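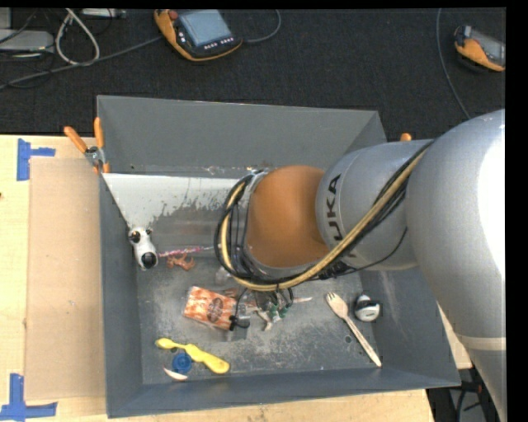

The KUKA arm at work over the grey bin in the Clumcombe test cell, with the hoses and cables looped at the orange joint.

Gemma Testa keeps a paper log for the picking cell at Clumcombe, and most of its entries concern cables.

"The arm itself gives me very little to do," she says. "The dress pack is where the hours go. Every hose that runs out to the gripper has to bend when the wrist bends, and it has to clear the bin wall."

Testa has maintained the cell for Biren since May. Her routine inspection falls due every 1,000 cycles. She jogs the wrist through its full travel at low speed and watches the loop at the joint from both sides of the table. A hose that touches the casing gets marked with paint pen and re-clipped. One that has started to polish gets replaced.

"You leave slack for the worst pose, then you check what that slack does in every other pose," she says. "Too much and it sags into the items. Too little and it pulls on the fitting. I'd sooner re-route three times than change a fitting."

The current routing was logged at cycle 3,394, after an air leak at the gripper. Testa traced it with soapy water to a push-in fitting that had been side-loaded by its own tube. She cut the tube back square, reseated it and turned the clip by 90 degrees. The job took six minutes. Finding the leak took most of a morning.

The bin is held by spring clamps on the rim. Testa was doubtful about them at first and asked for a bolted fixture.

"I've changed my mind on that. If the gripper catches a wall, I want the bin to give before the wrist does. The clamps let go, you put it back on its marks, you check the origin and carry on."

Checking the origin means touching off at two corners and comparing the readings with the log. The tolerance she works to is 2 mm. Outside that, the bin frame is taught again from the pendant and the old values are written down beside the new ones.

The test items are mixed on purpose: a wooden fork, a blue plastic cap, a toy dog's head, packaging with a printed pattern. The list came from Hjaltadóttir, the site that specified the trial, and Testa has no say in it. Her interest is in what the items do to the fingertips.

"Thin things on a flat floor are hard on the tips. The tip reaches the floor before it reaches the fork, so it scrapes. I check the tips for flats at each inspection and swap them as a pair."

Asked what she would change, she names the connector at the tool end. It faces the wrong way for a screwdriver, and the replacement part from Curetel has been on order for six weeks.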